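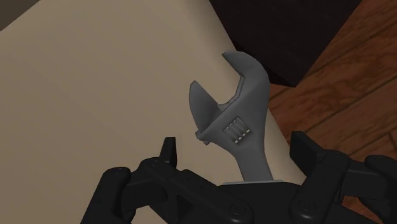

Asunto: Re: [reto-foto] Propuesta de tema para junio: "lo que queda encendido"
Lista: Reto fotográfico de Setatel

¡Hola a todos!

Me encanta el tema, lo digo ya de entrada. Llevaba meses esperando algo que nos sacara de los atardeceres (yo la primera, que tengo el disco lleno de ellos) y al leer la propuesta me puse a buscar en el archivo antes de acabarme el café. Copio el mensaje para quien lo haya perdido entre los avisos:

> Para el reto de junio propongo "lo que queda encendido".
> Ventanas de madrugada, farolas, el piloto de una
> cafetera, o una persona que sigue con ganas de hablar
> cuando los demás ya se van. Cada cual que lo entienda
> como quiera.
> Mi duda es si pedimos una foto por persona o una serie
> corta. Con una sola se ve todo en un rato, pero en el
> reto anterior hubo quien se quedó con ganas de contar
> más. También habría que decidir si valen fotos antiguas
> o solo las hechas durante el mes.

Voto por la serie corta, hasta 5 fotos, y que quien quiera mandar una sola mande una sola. En el reto de los umbrales me pasé una tarde entera eligiendo y al final colgué la más bonita, cuando la que de verdad me importaba era otra, movida y con grano, que al lado de dos más se habría entendido perfectamente.

Sobre las antiguas, por favor, ¡que valgan! Tengo una de la estación de Sarnow, de un invierno en que perdí el último tren. Está hecha con el Hellström de 50 que luego vendí -- todavía me arrepiento -- y se ve el andén vacío con una sola luz al fondo, en la taquilla. En su día la descarté por oscura. La volví a abrir anoche, le subí un poco las sombras y ahí estaba todo: el banco, la escarcha en el cristal, hasta el cartel de horarios. Es justo el tema, y jamás se me habría ocurrido enseñarla sin vuestra propuesta.

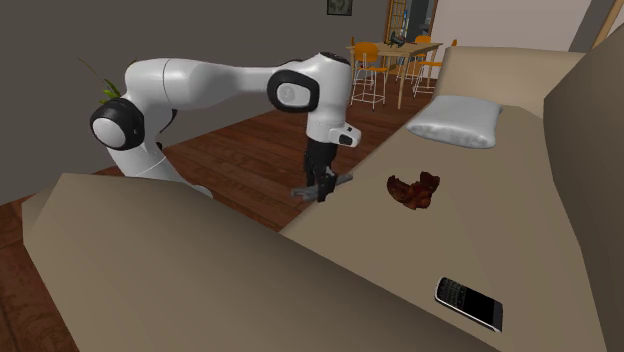

Otra cosa que me haría ilusión es que volviéramos a escribir algo con cada entrega. Sin pasarse, claro, unas 800 palabras como mucho, y si alguien quiere poner solo el título, estupendo también. Cuando empezamos casi todos contábamos dónde estábamos y qué nos había hecho parar, y yo aprendía muchísimo de esos párrafos. De uno de ellos saqué la costumbre de medir la luz en la pared y no en la bombilla, que me ha salvado no sé cuántas nocturnas.

Para la galería seguiría con Mosix, que ya lo conocemos y respeta el orden de las series. El otro sitio que probamos las mezclaba todas y fue un lío.

Y como me han escrito un par de personas nuevas con la misma duda, la contesto para toda la lista: 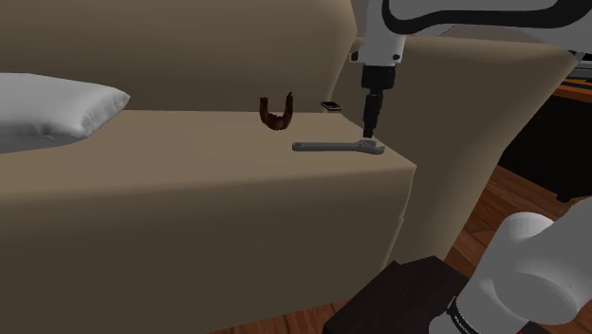 ¿A qué tamaño hay que subir las fotos?

Con 3000 píxeles en el lado largo sobra, en JPEG y con perfil sRGB. Si vuestro original es más pequeño, subidlo tal cual, sin ampliarlo.

Me voy a preparar lo de Sarnow y a ver si esta noche salgo con el trípode, que desde el puente viejo se ven las cocinas de media calle y siempre hay 2 o tres que no se apagan nunca. ¿Quién más se apunta a la serie? ¡Contad, contad!

Un abrazo grande desde Setatel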